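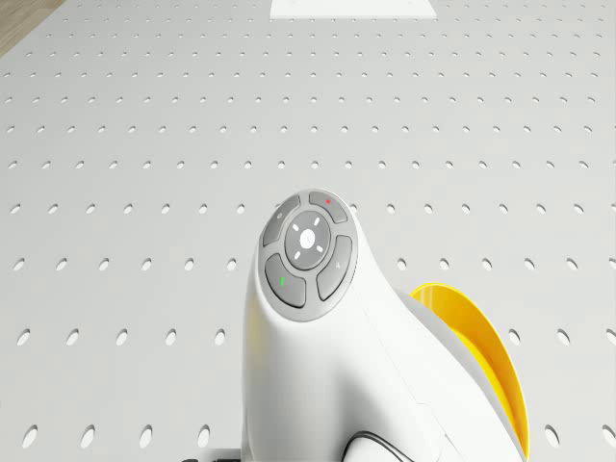

Button pad on the arm, sim model. Red dot on the upper right segment, green stripe on the lower left.

Carried over from February: Raelene asked which button the packers will be told to press when they want the arm to wait. Still no answer. The training sheet just says "use the pad", and the pad has five buttons on it. I've asked Turnau for the real button assignments and will rewrite the sheet once they come.

Glenys wants the order desk left alone until the sim runs are done. Agreed. All orders are still picked by hand, 34 lines on the longest one this week. 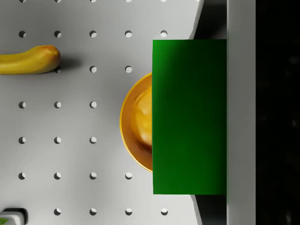
Tuhiwai, Mar 10, 2022

Spent the morning on the close view with Glenys Mudgway. With the green finger in front of the bowl you lose half the bowl and most of the fruit in it. Whoever ends up checking picks on a screen will need a second view – the wide one would do. Added to the list for Turnau as item 50.

Talked through the rota after lunch. Current plan:

Picking: two people per shift now, one after the changeover.
Checking: new job, at the screen. Raelene Pearce has put her name down.
Restocking: stays with us, done by hand.

Raelene's worry is that checking will mean sitting all day. She would like to swap with restocking halfway through the shift. Seems fair, and it keeps more of us used to both jobs. Pay grade for the checker isn't settled. Glenys is taking that to the Skemeck office.

Order 701 goes in as the next test list. It has a can and a mug on it, and I want to see both tried before we agree to any pick rate.

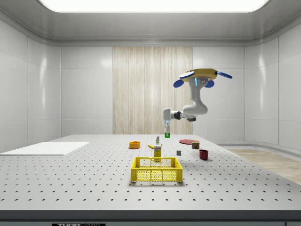
Wide view, sim bench. Green block in the gripper, yellow crate at the front.

To do: print the rota draft, chase the button list, ask the packers where they want the screen.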